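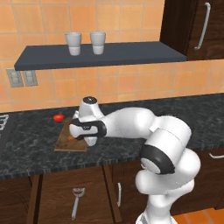
A white robot arm over a wooden cutting board on a dark countertop, in a computer rendering.

Kudwood revises baking times for its lasagna line

May 10, 2025 – Kudwood has changed the cooking directions on its dry lasagna noodles after a round of kitchen tests showed that the old times left the center of the dish underdone in deep pans. The new directions apply to the flat and wavy sheets. Rolled and filled recipes are covered by a separate insert.

The tests were run by Dubey, a contract test kitchen, which baked 67 pans between December and the end of the project. Each pan was assembled with the same ricotta filling and the same tomato sauce, then baked covered at 375 degrees. A probe in the middle layer logged the temperature until it reached 165 degrees.

In shallow pans the printed time held up well. In pans three inches deep, the middle layer lagged behind the edges, and the noodles there stayed firm after the cheese on top had browned. Glass pans were slower to heat than metal ones but gave more even results once they were hot.

"The sauce matters more than the oven," said Ecaterina Lungu, who wrote the test plan. "A thick sauce doesn't give up enough water for a no-boil sheet. We ended up adding 240 milliliters of water to the deep pan recipe and leaving everything else alone."

Under the revised directions, shallow pans stay at 50 minutes covered. Deep pans go to 70 minutes covered and 10 uncovered, with a 15-minute rest before cutting. Cooks who boil the sheets first should leave out the extra water and take them off the heat two minutes early – they will finish softening in the oven.

Elteck, which prints the cartons, will start on the new panels with the next production run. Cartons with the old directions will stay on sale until stocks are used up. The noodles themselves are unchanged, and the lot code on the end flap does not show which directions are printed on the back.

The deep pan recipe is also being added to the Retell recipe cards, where it replaces card 942. The spinach and mushroom version keeps its current card, with the new times.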